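Equipment Planning FAQ: Hand-Held Grippers and Paper Handling Stations
Maintained by Velimir Dimitrov, purchasing, Govier office. Last revised in November.

Who should read this page?
Anyone preparing a budget request for hand-held grippers, spare finger parts or the desk equipment that goes with them. Requests for robot arms use a separate form.

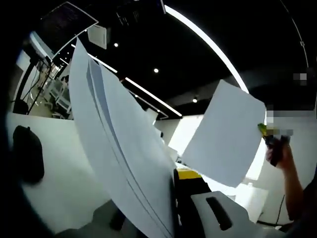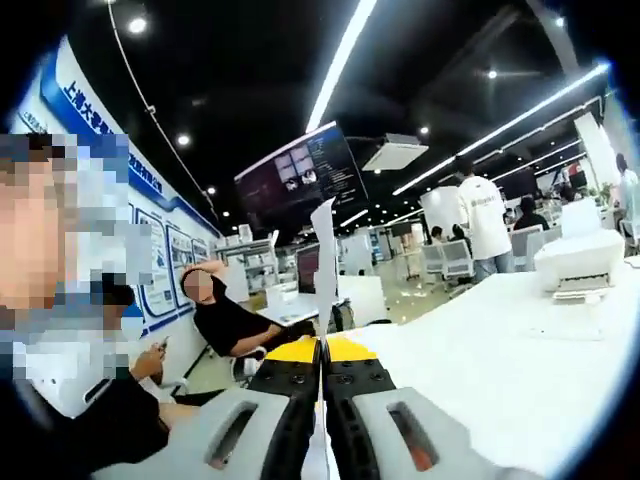
Paper task, single sheets.

What does a paper station need besides the gripper?
Budget by station. A station is one gripper, one desk, one paper supply and one source of power. Desk area is the item most often left out of requests. A broad white desk like the one with the printer on it, next to the right finger in the second picture, leaves room to work beside the machine, and a request should allow the same. Enter printers on the shared equipment line even when they stay at one station. Chairs and partitions are charged to facilities – do not list them.

How many grippers should I request?
One per operator per shift, plus 2 spares for the site. Spares are held by Khải Đinh and are not assigned to a station.

Are finger pads included in the unit price?
The first set is. Replacement pads are consumables and go on line 17 of the request form. Pads used on paper pick up dust and lose grip sooner than pads used on plastic parts, so paper projects should plan for more sets.

How much paper should I plan for?
Order 2000 sheets per station for the first month. Sheets that have been creased are not returned to the supply. Use one paper weight for the whole project. Mixed weights caused most of the repeat work on the Grarkance project.

Can we rent before buying?
Yes. Ristden rents grippers by the month and credits part of the rent toward purchase. Valentyna Vasylenko holds the current price list. Rental makes sense for trials shorter than a quarter.

What is the budget code?
3281 for equipment and pads. Paper goes under office supplies.

Does a new station need building work?
Usually no. Check for free outlets and network ports at the desk before submitting. New ceiling mounts for screens or projectors need a facilities quote, attached to the request.

Who approves the request?
Hòa Mạch for a single station. Larger requests also go to Chiến Văn – allow extra time for these at the end of the budget year.

Can I reuse equipment from a closed project?
Yes, after inspection. Check the finger screws and pads, and note any missing parts on the transfer sheet.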